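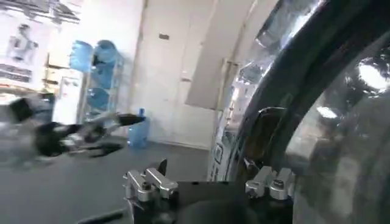

OPINION | Automation

Keep the Bad Ones
By Aniela Piątek

A learning system for robot arms is only as good as the examples it is given, and most of the argument in our field is about how many examples that should be. I think the number gets too much attention. The set we finished in March had 2055 recordings in it. We trained on 1378. What happened to the difference matters more to me than either figure, and I would like more groups to say what happened to theirs.

The project is called Grarora. Two arms work in an ordinary room with a gray floor and white walls, with water jugs on a metal rack at the back and a good deal of bright light from overhead. A person drives the arms through a job, the cameras at the wrists record what they see, and the recording goes into a folder with a short label. Later the system is asked to do the same job by itself.

The usual practice is to go through the folder and throw out whatever looks poor. A recording is poor if an arm is smeared by its own speed, or if something dark and shiny fills half the view and bounces a ceiling light straight back into the lens. It is poor if the operator hesitated, went back, or took the long way. I did this sorting myself for most of a winter and I was strict about it. I now think I was wrong on at least two of those points.

Take the glare first. A glossy black surface under a strong light is a hard thing for a small camera. Part of it goes white, part of it goes black, and the edges pick up bits of the room in reflection. If I remove every recording like that, the system learns from a world without shiny objects. Then we put it to work, somebody sets down a thing wrapped in clear plastic, and we act surprised when the arm stops short of it. The view was hard during collection and it will be hard afterward. A system that has never been shown it has no way to prepare.

Blur is the same argument with one difference. When one arm moves fast past the camera on the other, the picture smears. We could slow everything down until it doesn't. Mohsin Bajwa, who ran the collection with me, wanted exactly that, and he had a fair case: a slow recording is easier to label and easier to check. But people who are told to move slowly stop moving the way they normally would. They pause before every grasp. They wait for one arm to finish before starting the other. The system copies the waiting along with everything else -- it can't tell which part was the skill and which part was the instruction sheet.

Hesitation is where I still side with the sorters, mostly. A recording in which the operator plainly forgot the job teaches nothing useful. A recording in which the operator missed, saw the miss, and corrected it teaches a great deal, and under our old rules both went into the same bin. We had 55 corrections in that bin when I went back to look. I would trade several hundred smooth runs for more of them.

There is a cost to what I am asking for. Messy examples take longer to label, and some of them will pull the system in a bad direction. Mohsin makes the point that a small team cannot afford to keep everything, and he is right about our team, which is 4 people including the two of us. Storage is cheap but attention is not. If you keep a blurred recording you need a person to say why it is blurred and whether the job got done anyway.

My answer is to spend less on volume. Stop setting daily targets for recordings. A target rewards the operator for repeating the easy version of the job, from the same starting position, with the same object. We had a target for Etunitz, the project before this one, and we met it every day, and the result was a very large pile of one example.

I would also like the discard pile to be treated as part of the work. When a group publishes a set, it should say how many recordings were removed and on what grounds, in a table, near the front. Pal, the sorting tool we use, already stores a reason for each rejection if you fill in the box. For months we left the box blank. I have since gone back and filled in what I could, but for a good share of those recordings I no longer know what I objected to.

We start collecting again this summer. The rule for now is that a recording stays in unless someone can write down what is wrong with it, and "ugly" does not count.

Contact the opinion desk | © June 2025 Terari | Back to top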